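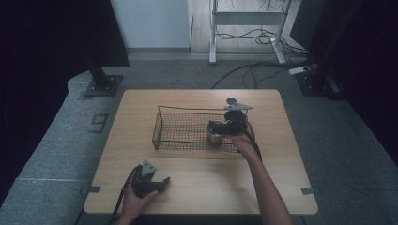

Pantry moths again, what do I throw out?

yupin_p
Found larvae in a bag of rice in May, tossed it, wiped the shelves. Two months later they're back. Do I have to get rid of everything or just the open stuff?

Rinar1504
Anything in paper, cardboard or thin plastic goes. They chew through it. Canned goods are fine, but peel the labels off if you see webbing. They pupate under the paper.

wichai r
I wouldn't toss it all. Four days in a chest freezer kills eggs and larvae. I saved 900 dollars of bulk flour and beans that way when I was still baking for the market.

Rinar1504
Four days is short for a big sack. The middle takes forever to get cold. I'd say a week.

wichai r
I split mine into small bags first. Never had one hatch.

mayuree_n
Check the shelf pin holes and the corners where the wall meets the ceiling. Mine were in the pin holes both times. Vacuum them with the narrow nozzle and empty the vacuum outside.

yupin_p
Did not think of the pin holes. What about traps? I have 2 of the sticky ones up.

Indrek T.
Traps only catch males. Good for telling you if you still have a problem, not much else. Also look at birdseed and dog food - that's usually where they come from.

yupin_p
The birdseed is in the hall closet. Going to look now.

yupin_p
It was the birdseed. Whole bag is in the outside trash. Freezing the flour for a week to be safe.

wichai r
Four days is plenty, but it's your freezer.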